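We use cookies to remember your course login and to count page visits. Accept all | Settings

Housekeeping Skills, Level 1
Handout 4: Preparing a sleeping room before the bed is made
Course leader: Jarmila Machala. Handout text: Vilém Michalík, revised by Zubaida Bukhari
Shared 223 times

4.1 Scope

Handout 3 dealt with linen sizes and storage. The present handout covers the stage between stripping and making: the state of the bed, the floor and walls next to it, and goods stored in the same room. Corner folding and the order of layers are in Handout 5. Students who missed the January block should read 3.2 first, as the terms for covers and sheets are used here without further definition.

The method applies to a room of modest size in which the bed has at least one side to a wall. Hotel rooms with access on both sides are treated separately.

4.2 Terms

Mattress cover: the fabric sewn or zipped around the mattress core. It stays on the mattress during making.

Protector: a removable layer between cover and sheet. Not every bed has one. Record its absence on the worksheet.

Bottom sheet: flat or fitted. A flat sheet that has been slept on once will pull out at the foot before it pulls out at the head.

Upholstered headboard: a board padded and covered in fabric, with or without a visible wood edge. Channel stitching means parallel seams dividing the padding into strips. The seams collect dust and are cleaned along their length.

Stored goods: anything kept in the room that is not furniture and is not in daily use. Cartons, spare panels, folded textiles and appliances all fall in this group.

4.3 Order of work

The sequence is fixed for assessment purposes.

1. Open the window or door. Leave the mattress uncovered while the other steps are carried out.
2. Remove loose textiles from the floor. Sort into wash, keep and unknown. Do not place any of these on the bed.
3. Pair shoes and move them to the door side.
4. Check cartons for printed contents and orientation marks. An upright carton stays upright.
5. Dust from high to low: wall cable, switch plates, headboard edge, headboard fabric, bed side.
6. Vacuum the mattress surface with the flat nozzle, working from head to foot in overlapping strips.
7. Vacuum the floor, including the strip between bed and wall.
8. Inspect and complete the worksheet.

Steps 2 and 3 may be exchanged where a shoe is standing on or against a textile. Steps 5 and 6 may not be exchanged.

4.4 Headboard and bed surface

Two bed materials are usually present at the head end, fabric and wood, and they need different treatment. The fabric is vacuumed with the brush nozzle at low suction. The wood edge is wiped with a cloth wrung out until it no longer drips, then dried. The cloth should not touch the upholstery. Where the wood meets the fabric, a dry soft brush is used.

Pale bed surfaces show wrinkles poorly under flat light. Run the palm across the surface as well as looking at it.
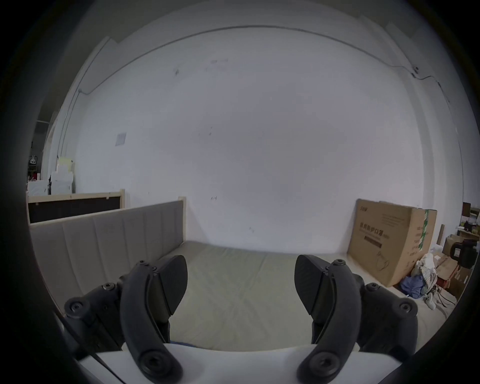
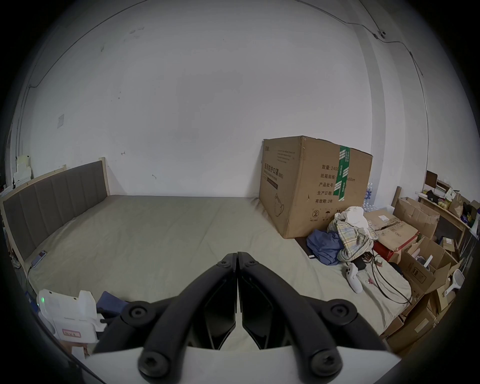 Gray upholstered headboard with light wood edging, pale bed surface, white wall behind.

Controls and cables attached to a bed are dusted dry. No spray is used within arm's length of them. If a cable hangs free at the side of the bed, check that it is clear of the vacuum hose before starting step 6. A cable that has come out of its clip is noted on the worksheet and left for maintenance – students do not refit it.

4.5 Walls

Painted white walls next to a bed collect scuffs, mostly at the height of the pillow and of passing cartons. Test any cleaning on a spot below mattress level. The course uses Jirnix neutral cleaner at one capful to 1,000 ml of lukewarm water, applied with a white cloth. Colored cloths can leave dye on matt paint. Rubbing in circles polishes matt paint and leaves a visible patch, so short vertical strokes are used.

Specks that do not lift after two passes are left. They are recorded as "fixed mark" with the approximate height. Repainting is outside the scope of Level 1.

Pipes in wall corners are wiped downward with the cloth folded around the front half. The rear half is reached with a narrow brush.

4.6 Stored goods

Cartons in a sleeping room are permitted under the course rules if they meet three conditions: they stand stable without leaning on the bed, they leave a walking strip of 600 mm, and the contents label can be read without moving them. If the label is in a language the student does not read, copy the characters or take a photograph and attach it to the worksheet. Do not guess the contents from a drawing.

Textiles lying at the foot of a carton are treated as floor textiles under step 2, even when they seem clean. White and colored items are separated before they leave the room.

Panels and boards leaning on a wall should have their lower edge far enough out that they cannot tip forward. Behind a headboard, check that the board does not rest its weight on the headboard itself. Udalier felt strips may be placed between wood surfaces; each strip is replaced when it flattens.

Stacked boxes near an appliance must not cover its vents or block its door.

4.7 Common errors in the practical test

– Sheet fitted before dusting the headboard. Two marks lost.
– Mattress vacuumed across its width. The strips are harder to track and the foot end is often missed.
– Clean linen set down on the floor or on a carton. Full repeat of steps 1 to 3.
– Carton turned to make it fit. One mark lost, regardless of contents.
– Worksheet completed after leaving the room.

4.8 Exercise for the next session

Choose a sleeping room at home and carry out steps 1 to 8 without making the bed. Draw a floor plan at any scale, showing bed, headboard, doors and stored goods. Mark the walking strip and its narrowest point. Note which surfaces were wiped damp and which were dusted dry.

Plans go to Romana Šindelář by Fri 12 March, on paper or as a scan. Late plans are accepted but not marked. Syahrul Pasaribu has spare worksheets and the brush nozzles for loan; nozzles are signed out for one week.

Related handouts
Handout 3: Linen sizes and storage
Handout 5: Corners, folds and layer order
Handout 6: Care of upholstered furniture
Supplement B: Dilution table for Jirnix and Clellovis products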